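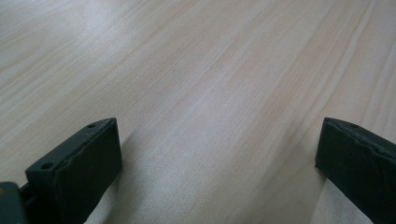 Runham Table Top, pale finish

Runham tops are supplied by Molis for workrooms, kitchens, classrooms and shared benches. The top is sold on its own, ready to fix to an existing frame, or with the Mittal leg set. Both versions arrive flat packed, and the top is always a single finished piece.

Surface and colour

The wood is pale blond with creamy and beige tones and a slight pink-tan cast in places. The grain runs in long, gently wavy lines. Spacing is irregular: wide pale bands sit beside narrow, closely packed ones, with darker tan streaks between. No two tops match exactly, and we do not select for grain pattern. Customers ordering several tops for one room should expect visible variation from one to the next.

Under a window or strip light the surface shows a whitish sheen. Seen from a low angle the colour looks washed out, and from directly above it looks warmer. If colour matching matters, ask for a sample offcut and look at it in the room where the table will stand, in daylight and again with the lights on.

The pale finish darkens slowly with exposure to sunlight. Anything left in one position for a whole summer, such as a monitor stand or a desk mat, will leave a lighter patch. The patch evens out once the item is moved, though this can take several months.

Fixing

Tops leave the Trurnbridge workshop without pilot holes unless the Mittal leg set is ordered at the same time. Drilling for other frames is the customer's responsibility. Use screws that stop at least 5 mm short of the upper face. Fixings across the width should pass through slotted holes or expansion plates. A top held rigidly along both long edges may cup or split when the heating comes on.

Do not use adhesive between top and frame. Tops that have been glued down are not covered by the guarantee.

Mittal leg set

Four legs, two cross rails, fixings and a hex key. The legs attach through slotted plates, which are already set for seasonal movement. Tighten each bolt by hand, stand the table upright, check that it sits level, then finish with the key. Check the bolts again after 4 weeks of use. Adjustable feet allow 10 mm of travel for uneven floors.

Two people are needed to turn the assembled table over. Lift it clear of the floor – do not roll it on its legs.

Cleaning

Wipe with a soft cloth wrung out in warm water and a little washing-up liquid, following the grain. Dry straight away. Do not use bleach, scouring cream, melamine sponges or spray polish. Silicone polish in particular prevents any later coat from bonding, and a top treated with it has to be sanded back fully before refinishing.

Ink and tea should be wiped up as they happen. Marks that remain can usually be lifted with a white nylon pad used lightly, followed by a thin coat of the maintenance oil. Leave the oil for 10 minutes, wipe off the excess and keep the table out of use overnight. Oily cloths must be laid flat outdoors to dry before disposal, as they can heat up and catch fire if left bundled.

Hot pans need a trivet. Clamps need a pad of scrap wood or cork under each jaw.

Price and delivery

Top only: £445 including VAT. The Mittal leg set is priced separately according to height. Delivery is to a ground-floor door on the mainland. Upstairs delivery can be arranged, but the stairwell must be measured first and the dimensions sent with the order.

Unwrap the top on the day it arrives and let it lie flat in the room, raised on battens so that air reaches both faces, for 5 days before fixing. Transit damage must be reported before the top is drilled.

Contacts

Orders and samples: Nelly Paucar
Technical questions, fixings and refinishing: Murray Henare
Schools and trade accounts: Vikas Nautiyal

The order desk closes at 4 pm. Maintenance oil and replacement Mittal fixings are kept in stock. Tops are made to order, and the workshop is shut for part of July.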